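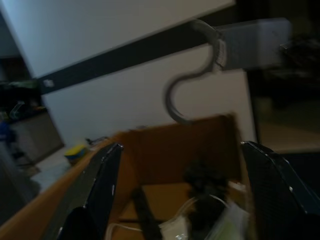 Open corrugated carton, back flap raised.

Nerneo 196 Corrugated Shipping Carton
Sold by Tirnembridge Packing Supply

The Nerneo 196 is a regular slotted carton for parts, printed matter and small hardware. All four top flaps are the same length, and the outer pair meets at the center. Cartons ship flat in bundles and are set up by hand.

Specifications
Item number: 196
Inside length: 469 mm
Inside width: 320 mm
Inside depth: 168 mm
Board: single wall, C flute
Joint: glued, inside tab
Finish: plain kraft, unprinted
Bundle: 25 cartons

Setup
Square the carton by pushing on opposite corners. Fold the short bottom flaps first, then the long ones. Run one strip of tape along the center seam and carry it 2 in. down each end. Press the tape down from the middle outward. Don't interlock the bottom flaps; this bows the base and lowers stacking strength. 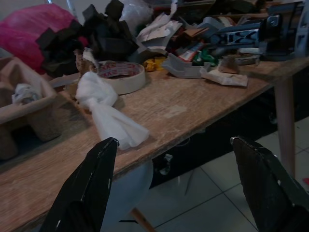
Closure strength depends on the tape more than on the board. Use a pressure-sensitive carton tape or a water-activated paper tape rated for the packed weight. Cabrera paper tape is stocked in two widths and fits the standard bench dispenser. Masking tape, like the cream-colored roll lying on the wooden table, is suited to labeling, bundling and holding a flap back during packing. It should not be used on the bottom seam or for final closure. Wipe dust off the flaps before taping, and store all tape away from direct sun.

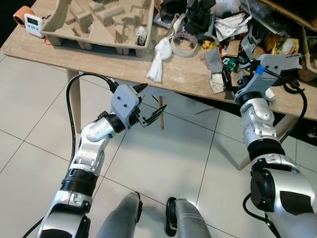

For cartons going out by parcel carrier, add a second strip across each end of the seam to form an H. Cartons moving on pallets need only the center strip if the load is wrapped. Stack in columns with the corners lined up, and keep the outer cartons inside the pallet edge.

Storage
Keep flat bundles off the floor and strapped until needed. Board that has picked up moisture will crease off the score line. Bundles moved from a cold truck should stand overnight before use.

Related items
Lerkow divider set, fits item 196
Cabrera paper tape, plain or reinforced
Nerneo flat pad, same footprint

Ordering
Minimum order is one bundle. Mixed pallets are quoted on request. The February price list applies to all Nerneo cartons. Send technical questions to Virgilio Marquez at the Tirnembridge order desk.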